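Notebook, April
Equipment planning, hand-held gripper stations, second half of the year

Started 8:40, finished after lunch. Purpose of this entry is to get the purchase list into a state where Caroline Mushi can put it into the request form without calling me.

Where we stand. The budget line for handheld data collection has 678 left in it after the last Bellex invoice. That covers consumables and nothing else. Anything with a motor, a lens or a serial number goes into the new request. I had the two mixed together in the March sheet and it made the station look cheaper than it is. Separated now.

Quotes in hand: Fostura (complete grippers, pads fitted), Baumgart (bodies and pads separately, we assemble). Bunar has not answered the second mail. I will give them until the end of the month and then close the comparison without them.

Notes on the Fostura quote. The price is per pair, left and right, which suits us for two-handed tasks but not for spares. Asked whether a single unit can be ordered. Answer: yes, at more than half the pair price, no exact number given. Need that in writing. Shipping is listed as a separate line and the pads are listed as included, with no statement of how many sets. Lead time 40 working days from order confirmation, so an order placed in May does not help the summer runs.

Notes on the Baumgart quote. Cheaper on paper. The labor is ours. Last time we assembled from parts, the fitting of the pads went quickly and the alignment of the jaws did not. I want the assembly hours written into the comparison this time, at the internal rate, even if accounting does not ask for them. Baumgart also wants a minimum order of 100 on pads. We would use them eventually, but the rubber ages and the storage cabinet is warm in August.

Pads are the part I would like settled first. The textured V-shaped ones hold small bottles and round objects well enough, and I see no reason to change the shape. What we lack is a replacement rule. At present a pad gets changed when somebody complains. Proposal: inspect at the start of each block, log the date, change both pads of a gripper together. Cost per station can then be computed from the log and I can stop guessing.
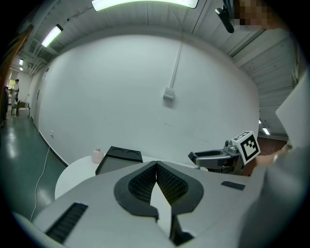

Markers are the other recurring item. The cubes themselves survive. The printed faces get scuffed and then tracking drops out at steep angles. Printing in house costs almost nothing in material, but the last batch had a scaling error in the print driver and had to be thrown out. Put a caliper check on the procedure: measure the outer edge of the black square on every sheet before cutting. If we buy, matte finish only. The glossy samples washed out under the ceiling fixtures.

Tables: no purchase. The round white one stays in use. A rectangular table was requested in the winter and I am striking it from the list, the money is better spent on a spare gripper body.

Lighting: no purchase this round. Move it to next year with a note that the fluorescents should be checked for flicker before anyone pays for panels.

Storage: one drive pair. Earlier estimate was based on single-gripper sessions and is too low for bimanual work. Redo from the actual folder sizes.

Open questions for Caroline:
— Does a gripper pair count as one asset or two? It affects which approval form we use.
— Can consumables be moved to the shared line once the 678 is gone?
— Is the Baumgart framework agreement still valid, or do we need a third quote regardless?

Leaning toward Fostura for 2 pairs, with the single spare as an option, and in-house printing for the markers. Not final. If Baumgart drops the pad minimum I will rerun the sheet.

To do: mail Fostura about single-unit price and number of pad sets. Mail Bunar once more. Pull folder sizes. Find the caliper.

13:50. Caliper was in the Bellex box.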